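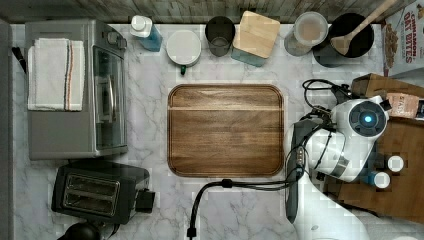 November, notebook 2, started 7:40 a.m., coffee already gone

Starter trials, continued. Flour from the new Stestgate sack as of this morning. The old sack ran out during the last feed, so anyone comparing today's numbers with last week's should draw a thick line between them and not come to me about it.

Fed both jars at 7:45. Jar A is the rye one that Amirul looks after, jar B is the plain white one that looks after itself. Same ratio for both, one part starter to two flour to two water. Water at 28 C, by the probe and not by the wrist. (Tuấn, your wrist runs cold. We have been over this.)

Jar A was domed and smelled like apples. Jar B had gone flat on top and smelled like nail polish, so it got fed late or the room was warmer than we thought overnight. The log sheet says it was fed on time. The log sheet says a lot of things.

8:30. Mixed the test dough, weights as follows.
White flour 1000 g
Rye 100 g
Water 719 g
Salt 20 g, held back

That comes to 1839 g with the salt in, and the scale said 1839, a thing it has never done before on the first try. I weighed it again because I don't trust good news. 1839. Moving on.

Rested it 45 minutes before the starter went in. Amirul Lumbantobing holds that the rest does nothing at this hydration and has held this loudly since the summer. Starter in at 9:15, salt at 9:35. The dough tightened up right after the salt and then let go again by the second fold, same as always. I see no reason to update my opinion or his.

Folds at 10:05, 10:35, 11:05. Skipped the fourth. The Sproģis method asks for four, but that was written for a weaker flour and a more patient person. By 11:05 the dough held its shape in the tub and came off a wet hand clean. Windowpane was decent, one tear near the thumb, my fault for having nails.

Noon. Phone call from Wimora about the proofing baskets. They are "on their way," same as in the last call. Used the old ones, dusted with rice flour. The small one still sticks at the seam and I would like it on record that I know this and used it anyway.

1:20 p.m. Divided. Two loaves at 567 g each, and the rest went in a tin as the control, meaning I didn't feel like shaping a third. Preshape, 20 minutes on the bench, final shape. Loaf 1 went in seam up. Loaf 2 also went in seam up but with less conviction.

Loaf 1 to the fridge at 1:50. Loaf 2 stays out at room temperature and gets baked today, so we can finally settle whether the overnight rest buys us flavor or just a day off.

4:10. Poke test on loaf 2, slow spring back, good enough. Oven had been at full heat for an hour with the pot inside. Scored it once down the long side. The blade is dull and it dragged. New blades are in the drawer marked TAPE. The tape is somewhere else.

4:15 in, lid off at 4:35, out at 4:58. Color good, a bit dark at one end where our oven has its grudge. Ear opened about halfway and then lost interest. The seam in the small basket stuck, see above.

Tin loaf baked after it at a lower heat. Came up over the rim and looks better than the one I worked on. No comment.

6:30. Cut loaf 2 (too early, yes). Crumb fairly even, one big tunnel under the crust at the dull-blade end. Flavor mild. Tuấn Chu says it tastes like bread, and he has put this on the tasting sheet under "Notes" with a score of 2. He did not say out of what.

The Prirnum trial sheets want a volume reading by seed displacement. The seeds are all over the floor of the dry store from last time. Did it with lentils. Wrote "lentils" in the margin.

Still to do
Bake loaf 1 straight from the fridge, no warm-up, same pot.
New blade.
Feed jar B tonight at 9, and whoever does it, please write down when it happened and not when it was supposed to.
Ask Amirul if the rye jar can spare some for a backup in the freezer. Ask nicely, he's named it.
Sweep up the seeds.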